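Consuelo Cárdenas
Jul 1, 2024

1/ Notes on hard water and washing machines. Our building runs on well water. The supply has not been softened since the place went up in 1982.

2/ Scale forms on the heating element first. A coated element heats slower, so the wash cycle runs long. Mine had gained 19 minutes on the cotton setting by April.

3/ Detergent dose matters more than brand. Hardness minerals tie up part of the detergent before it reaches the fabric. The rest of the minerals end up in the cloth, and towels go stiff.

4/ Citric acid, empty drum, hottest cycle, no detergent. Then one plain rinse. Do not mix it with bleach.

5/ Pictures.
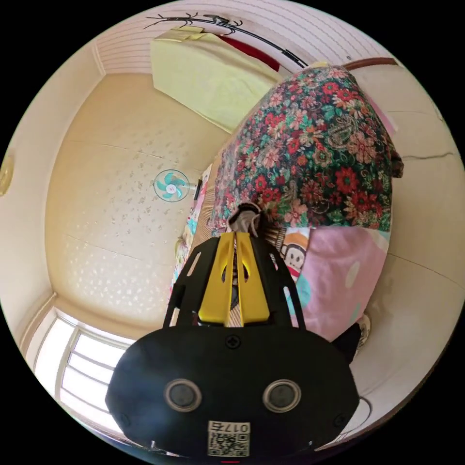
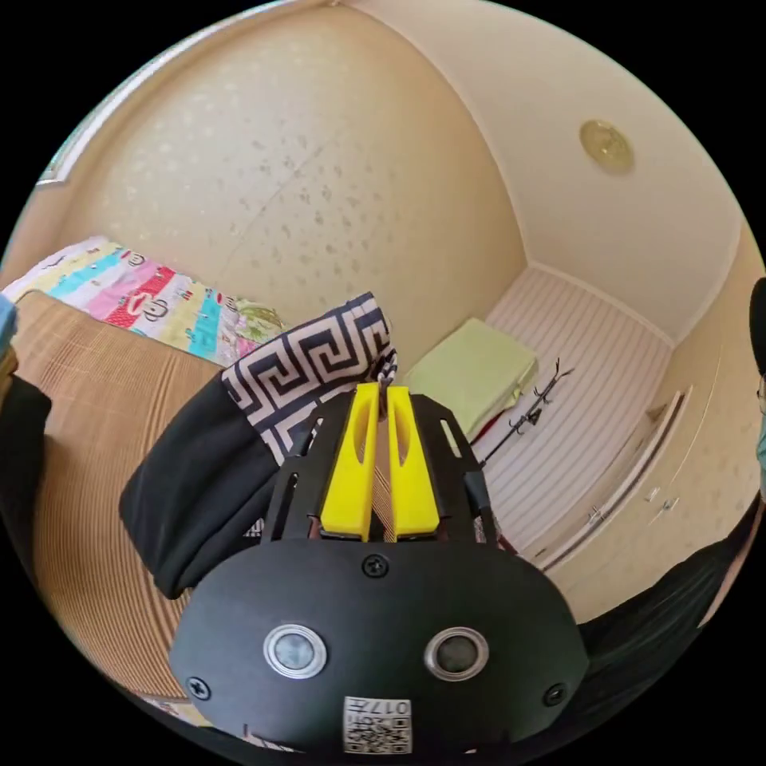 6/ After descaling, the cotton cycle went back to its listed time. I now repeat it every 206 loads, logged on a card taped to the lid.

7/ Fabric softener does not treat hardness. It coats the fibers and makes towels absorb less. I stopped buying it.

8/ Next: inlet hose screens. Mine is a size 918 and the local store does not stock it.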